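4. Preparación y doblado de prendas pequeñas de punto

4.1 Ámbito de aplicación

El presente apartado se aplica a calcetines, paños de punto y demás piezas pequeñas de tejido elástico que se guarden en el sistema de cajones Proltard. Las prendas de mayor tamaño (jerséis, chaquetas y mantas) se tratan en el apartado 5. Antes de iniciar las operaciones aquí descritas, el usuario deberá haber completado el montaje de los separadores conforme al apartado 3.

4.2 Elementos necesarios

Superficie plana, estable y seca, de madera o material equivalente.
Cepillo de cerdas blandas o rodillo adhesivo.
Separadores Proltard, modelo 418, ya instalados.
Etiquetas de compartimento (suministradas con el módulo).

Nota: el rodillo adhesivo Rarner, referencia 1229, se vende por separado. Puede emplearse cualquier otro rodillo de adherencia media.

4.3 Preparación de la superficie

1. Retire de la superficie todo objeto ajeno a la operación.
2. Pase un paño seco en el sentido de la veta.
3. Compruebe con la palma de la mano que no existan astillas ni aristas vivas. Si las hubiera, utilice otra superficie o cúbrala con una tela de algodón.
4. Disponga de iluminación suficiente. Los tejidos de color negro, azul marino o gris oscuro exigen luz directa, preferiblemente lateral.

PRECAUCIÓN: no coloque prendas de punto sobre superficies recién enceradas o barnizadas. Los residuos del tratamiento pueden transferirse al tejido de forma permanente.

4.4 Inspección previa al doblado

1. Extienda la pieza sobre la superficie sin estirarla.
2. Examine la cara visible, dé la vuelta a la pieza y repita el examen.
3. Localice dobleces, esquinas vueltas y zonas de tejido acumulado.
4. Identifique hilos, pelusas y fibras ajenas.

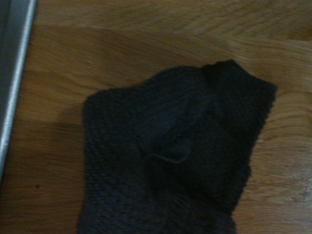 La inspección de los tejidos oscuros requiere mayor detenimiento que la de los claros, dado que el relieve del punto se distingue con dificultad y los pliegues pueden pasar inadvertidos. El usuario deberá recorrer la pieza de un extremo al otro y abrir con los dedos toda esquina doblada, como la que sobresale en la parte superior del tejido, antes de proceder al alisado. Los hilos claros, en cambio, se aprecian de inmediato sobre el fondo casi negro. Un hilo fino y rizado en forma de pequeño bucle deberá comprobarse siempre antes de retirarlo, con arreglo al procedimiento siguiente.

4.5 Retirada de hilos y pelusas

1. Sujete el tejido con una mano, a poca distancia del hilo.
2. Levante el hilo con la punta de los dedos, sin tirar de él.
3. Si el hilo se separa sin resistencia, deséchelo.
4. Si ofrece resistencia, considérelo parte de la prenda. Páselo al reverso con una aguja de punta roma y asegúrelo.
5. Elimine la pelusa restante con el cepillo o el rodillo, siempre en una sola dirección.

PRECAUCIÓN: no corte ningún hilo sin haber realizado la comprobación del paso 3. El corte de un hilo estructural puede provocar la carrera del punto. Los daños derivados de esta operación no están cubiertos por la garantía.

4.6 Alisado

1. Deshaga los dobleces localizados, comenzando por el centro.
2. Desplace la palma de la mano hacia los bordes con presión ligera.
3. Deje reposar la pieza durante 15 minutos si persiste alguna arruga marcada.
4. No aplique plancha ni vapor sin consultar la etiqueta de composición.

4.7 Doblado y colocación

1. Empareje los calcetines por longitud y grosor y superpóngalos con los talones hacia el mismo lado.
2. Doble el conjunto por la mitad, llevando la puntera hacia el puño.
3. Doble de nuevo si la altura resultante supera la del separador.
4. Coloque la pieza en posición vertical, con el doblez hacia arriba.
5. En el caso de paños de punto, doble primero a lo largo y después a lo ancho.

Nota: no se recomienda enrollar el puño de un calcetín sobre su pareja, pues la tensión prolongada reduce la elasticidad del borde.

Los calcetines sin pareja se depositarán en el compartimento frontal izquierdo hasta la siguiente colada. En los módulos de la serie Toletti, que carecen de dicho compartimento, se utilizará la bandeja extraíble Serrano, referencia 1195.

4.8 Comprobación final

Cierre el cajón lentamente y verifique que ninguna prenda roce la guía superior. Si se percibe rozamiento, retire las piezas de la última fila y repita el paso 3 del apartado 4.7.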